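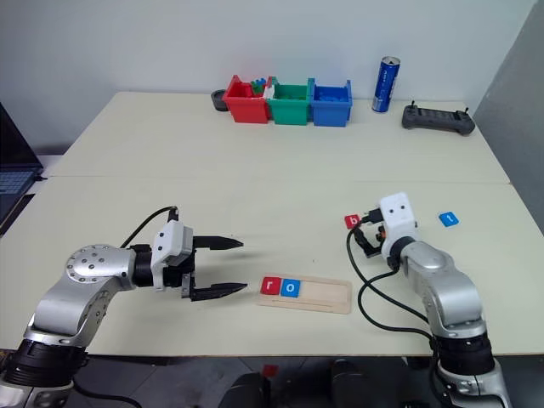 4.2 Waiting time as an opinion

Asked how long they had waited for their last clinic visit, our respondents in Bornodbridge gave answers that differed from the clinic's own records in ways that were seldom flattering to the clinic. This is a known problem with asking people about waiting. A person who sat for an hour beside a broken vending machine does not report an hour.

We mailed the survey to 500 households in January, half served by the public clinic on Allgate and half by Kinnunen, the private practice that opened across the river. Both groups got the same eight questions. Two of them asked about waiting and the rest about cost, trust and whether the respondent would pay to be seen sooner. The last of these drew the most writing in the margins, a good deal of it addressed to the town council, which had no part in the study.

Figure 3 plots reported waits against recorded ones. If memory were a clock, the points would fall on the diagonal. Public patients sit well above it. Private patients sit slightly below, and we suspect that having paid for a short wait makes a person reluctant to notice a long one. The gap holds when we compare only patients whose recorded waits were nearly the same.
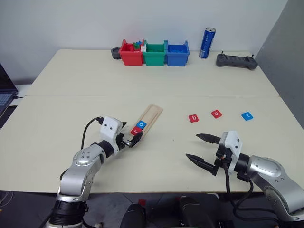
Support for paid options followed the reported wait much more closely than the recorded one. Respondents who believed they had waited a long time favored private care whether or not they had in fact waited. A clinic that wished to change minds might therefore do as well with better chairs as with more doctors, although we did not test chairs and would not like to see this sentence quoted in a budget meeting.

Figure 3. Reported against recorded waiting time, by clinic. The dashed line marks perfect recall.

One caution applies to the recorded times. The public clinic logs arrival at the front desk, while Kinnunen uses the Drukero booking system, which starts counting when the patient is called from the lobby and so records some admirably brief visits. We corrected for this using the paper sign-in sheets, where these could be read. Where they could not, the case was dropped from the figure but kept in the opinion results.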